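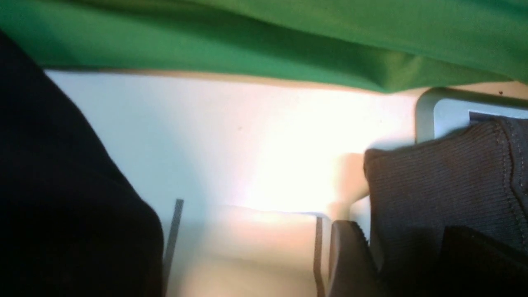
Jiseck map reader: a month with old maps and tired eyes

I've been squinting at old parish and estate maps for years with a cheap magnifying glass, so when the Jiseck reader went on offer in March I finally gave in. It's a flat, clear magnifier on four short feet, with a light along one side and a measuring grid printed on the base. You put it down on the map and slide it along. Simple enough!

My test piece was our facsimile of the Hafþórsson survey, a lovely big sheet with 602 field names crammed onto it (some in handwriting I can only call hostile). With the old glass I'd got stuck on a whole run of names down by the mill. The Jiseck had me through them in an evening.
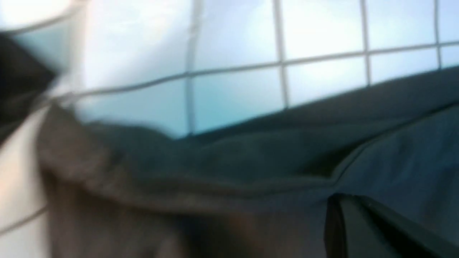

Runau Local History Society: Map Group

The light has 2 settings and I only ever use the lower one, as the brighter one bounces straight back off glossy paper. On matt paper it's fine. It charges from an ordinary phone lead, and I haven't managed to run it flat in one sitting yet.

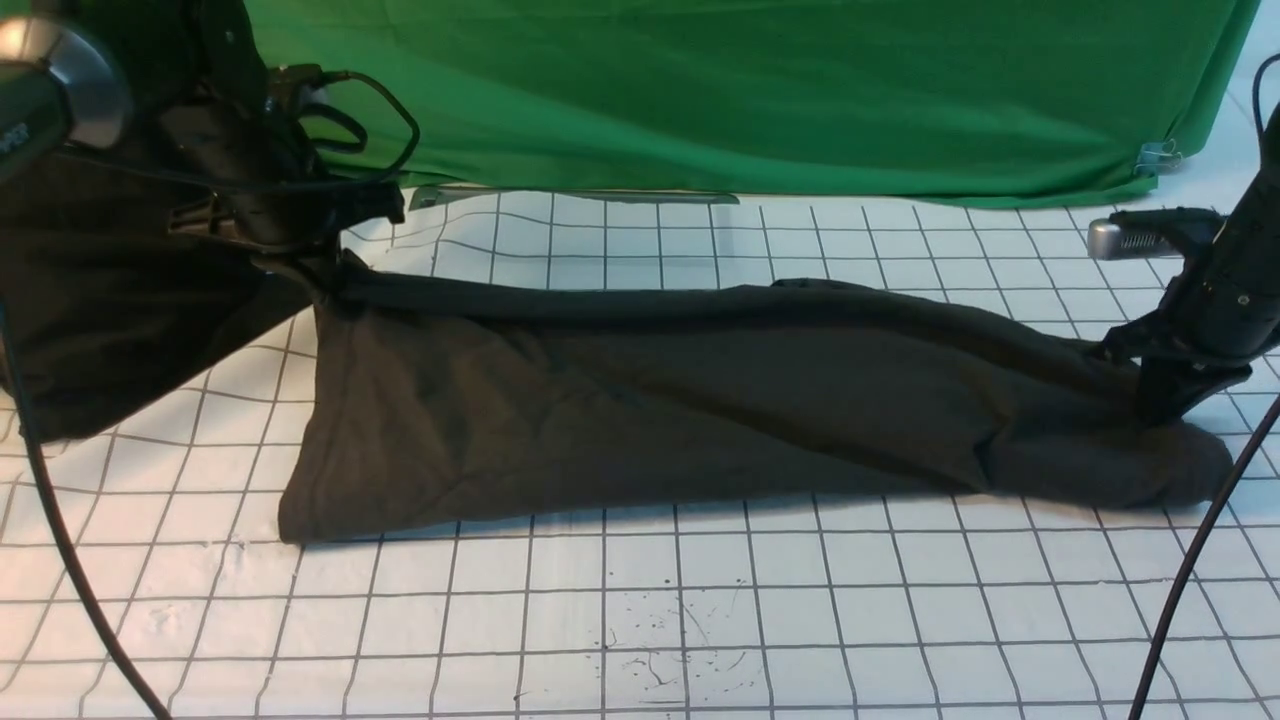
The measuring grid is what I'd pay for again. Old surveyors loved a wiggly boundary, and I'm hopeless at judging a length by eye. Put something long and dark across a white table ruled in squares, like that stretched-out bit of clothing, and you can follow it from one square to the next without reaching for a ruler. Same idea with a hedge line on the map, only much smaller. I do wish the lines were thinner, mind you, they sit right on top of the lettering if you're not careful. 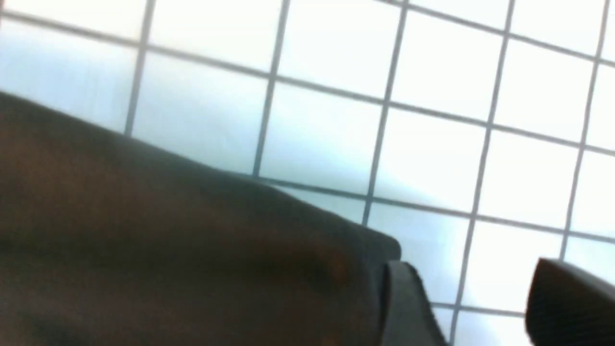

I also borrowed the Hurkano, the one with the bendy arm, to compare. Sharper at the edges, no question, but it clamps to the table and I kept having to move the map instead of the glass. With a sheet 40 inches wide that's no fun at all. If you work on small documents you might well prefer it.

Four stars from me for the Jiseck. The carrying pouch is useless and the feet need a wipe before they go anywhere near paper you care about.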